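The Cult of the Clear Desk

Every November the organizing people come for our desks.

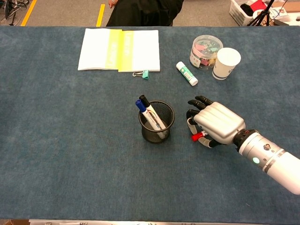 Ursina Hollenstein wanted to know what was wrong with a pen cup. She had read the draft of this piece over lunch and thought I was being unfair: a cup costs next to nothing, the markers go in it, and you stop hunting for the red one. Fine. I have no quarrel with the cup. My quarrel is with everything that has been piled on top of it in the way of promises.

Take the Bekitz catalog, which landed on my doormat on a Monday and has been irritating me since. It sells desk goods the way other firms sell vitamins. A black mesh holder "restores focus." A tub of pastel binder clips "invites calm." There is a felt desk cover that is supposed to lower your voice, or the voices of people near you, I read it twice and still couldn't say. Elwood, the competition, goes further and sells the lot as a system, with a booklet telling you which object belongs in which zone. The glue stick is in the "making zone." I own one glue stick. I use it for receipts.

I tried the Elwood system anyway, for 60 days, on the desk where I do most of my work. The booklet has you start by removing everything and putting back what you "reach for with intention." I reached for a notebook, two markers and coffee. The coffee has no zone. I looked.

The first week was pleasant, as any first week with a wiped desk is. Then the clips began to travel. Clips are sold in a clear round container so you can admire the pinks and greens, and they are very nice to admire, but a clip that has been used once comes off a stack of paper and gets dropped wherever your hand is. Mine ended up beside the notebook. By the second week I had stopped putting them back and felt no worse for it.

Markers were more interesting. The booklet tells you to store them upright. Rahel Moser, who draws for a living and has gone through more markers than anyone I know, keeps hers flat in a drawer and told me that upright storage is fine for some and bad for others, depending on the ink and which end the tip is. Her test is whether the thing writes. She was not interested in hearing about zones.

Barredo, a smaller outfit, at least makes modest claims. Its cup is a cup. The leaflet says it holds pens. I found this so refreshing that I bought one, and it does hold pens, although short ones sink and a glue stick makes it lopsided.

What about the felt? I'll give it that much. A marker cap dropped on felt stays close to where it fell, while on my bare desk it heads for the floor. Felt also collects eraser crumbs and cracker crumbs, and it doesn't wipe clean, a point the catalog leaves out.

On day 41 I went looking for the booklet to check whether a paper cup could count as a "temporary guest." I couldn't find it. It was under the notebook, holding my place.

I've kept the felt and the Barredo cup. The clips are in a drawer now with the old batteries, and Ursina has asked if she can have the tub.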